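3.2 Why small storage habits matter in shared flats

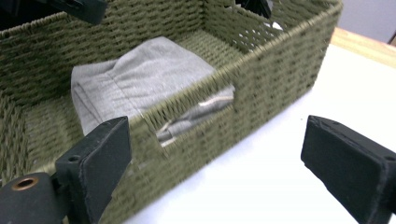 Figure 4. Folded grey fabric in a woven green basket.

The most rewarding part of the Lollholm study was the diaries. We had expected short, dutiful notes about who tidied what, and we received pages of lively writing about hallways, bathroom shelves and the politics of the airing cupboard. The full set comes to 1531 entries, written by people in 40 shared flats, and we read every one of them (some of them several times, for the sheer pleasure of it).

Earlier work on shared living has mostly looked at the large sources of friction: rent, noise, guests, cleaning rotas. Vávra's housing survey in Trivell followed this pattern, and it gave us a very useful starting list of topics. What it could not show was how much thought people give to putting things down. In our diaries, the question of where an object rests between uses comes up again and again, often in entries that set out to discuss something else altogether. One writer began with the price of heating and finished, two pages later, on the subject of a cardigan that had lived on the banister since December.

We use the term "resting place" for any spot where a household item is left with the intention of picking it up again. The term covers drawers and wardrobes, but the more interesting cases are open ones: baskets, trays, window sills, the top stair, the back of a chair. Open resting places are visible to everyone in the flat, and this gives them a social life that a closed drawer does not have. An item left in view can be read as a reminder, a claim on space or a gentle hint to someone else. The same folded jumper may be read in all these ways on the same evening by different people, and the diaries are wonderfully frank about it!

Baskets deserve special attention. Writers treated them as a kind of middle ground between private and common space. A jumper on the sofa was described as left behind, while a jumper in a basket was described as put away, even when the basket stood in the middle of the living room. Several flats had an unspoken rule that anything in a basket was not to be moved by others, though it could be looked through. We found no flat in which this rule had been written down, and yet breaches of it produced some of the strongest feelings in the whole collection.

Folding adds a further layer. In their study of laundry in Prekier, Říha and colleagues suggest that folding another person's clothes is felt as a favour, and our material supports this warmly. It also adds a wrinkle (we could not resist). Writers were pleased to find their clothes folded, but many felt uneasy when they did not know who had done it. A favour with no name attached left them with nobody to thank, and more than one person described going from room to room trying to find out. Where flatmates had talked about laundry early in the tenancy, this unease was almost absent from the entries.

We coded each entry for 2 features: whether the resting place was open or closed, and whether the writer spoke of the item as their own or as belonging to the flat. Branislav Vávra carried out the first round of coding and the remaining authors checked it, meeting to talk through every disagreement. Most disagreements concerned blankets. Flatmates buy them singly and use them together, and the language in the entries slides from "my" to "the" over the course of a winter. We came to think of this slide as a finding in its own right and return to it in Section 4.

The entries on kitchens follow a different pattern and are treated separately in the next part, where food, labels and the top shelf of the fridge come into play.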